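Fridge day, 14 March 2026

Left door open, crisper in, arm waiting. I left the kitchen sim parked like this over lunch and came back to it with a sandwich.
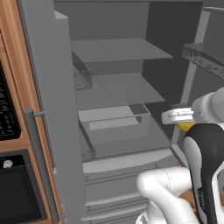

Morning: the home pose

So today was supposed to be a writing day and it became an arm day, which is how most of my writing days go. Samran had left me a note saying the fridge cell was "acting weird after reset," and that was the entire note. Thanks, Samran!

I started the simulator, reset it a bunch of times and just watched. It took me way too long to see it. The arm was coming up in its home pose fine, then in the first few steps it gave a tiny shiver at the wrist, like somebody had bumped the table (there is no table, but you know what I mean). After that every reach was a hair off.

My first thought was the joint gains, because it's always the gains with me. I turned the damping up, I turned it down, I put it back. Shiver, shiver, shiver. Then I turned on the collision shapes, which I should have done before I even took my coat off, and there it was. The collision box on the gripper was overlapping the one on the wrist. They looked perfectly fine with the normal skins on. Underneath, two invisible boxes were shoving at each other the moment physics started up.

Aisyah remembered that we swapped the gripper model back in February and that the new one came with a chunkier box. She was right, the file history had it. I trimmed the box, added that pair to the ignore list just to be safe, and the shiver was gone. I ran 500 resets while I made coffee and checked the log after. Not one bad one. I did a small dance in the hallway and Bayu saw me, so that's going to come up at some point.

Lunch: not really lunch

Ate at my desk and read through the fridge file, which is a monster. Whoever put it together at Krishnan (that's our old project name, I still can't stop using it) typed every hinge limit in by hand, and the units are degrees in one half and radians in the other. I found a comment in there that just says "fix later." It had my initials on it. Oh well.

I made myself a list while I was chewing:

Hinge limits, all in radians, no exceptions
Crisper slide, friction too low, it drifts if you look at it
Door bin collision shapes, check them against the arm
Rename the joints so a person can read them
Ask Vega about the camera spot

The hinge limits took 20 minutes of typing and then a lot longer of finding the one I'd typed wrong. A door that swings straight through a wall oven is pretty funny the first time. By the third time I was ready to go home.

Afternoon: the drawer

The crisper was the job I'd been putting off. The trouble is that a drawer with hardly any friction behaves great when you're testing the drawer and terribly when an arm is anywhere near it. Brush it and off it slides. So I put in some real friction and a bit of damping, and then the arm couldn't pull it at all, it just hung on and strained like me with a pickle jar. Back down a little. Up a little. I went through 6 values and kept a note of each one this time, since last time I didn't and had to do the whole thing over.

The fifth one is the keeper, I think. The drawer stays put when it's nudged and comes out when it's pulled. I'd like Syafiqah to try it with her grasp settings before I call it done, she grips things a lot harder than I do (her controller does, I mean. Her handshake is lovely).

Then the camera. Vega came by and we spent ages sliding it back and forth. I wanted it closer to see the fingers, she wanted it back far enough to keep the door in view, and we settled on her spot, mostly. She also wants the glass shelf a touch less see-through so it's easier to pick out. I said I'd think about it. I've thought about it and she's right, but I'm telling her tomorrow.

Evening: leaving it running

Saved everything under a new version and wrote a proper change note with all the numbers in it, and I put the old gripper file in the Borberg folder in case anyone needs to go back. Samran got a reply to his note. Mine was four paragraphs long. Let him enjoy that.

The overnight run is 1,315 episodes, door open, drawer shut at the start, with the arm's start pose shuffled a little each time. If the shiver comes back I want it to happen while I'm asleep and be sitting in the log with a time stamp on it. I set it to stop itself after 5 bad resets so it doesn't fill up the disk like it did before.

Things for tomorrow: joint names, the door bins, the shelf thing for Vega. Also buy milk, we're out at home, and I've been staring into a refrigerator all day.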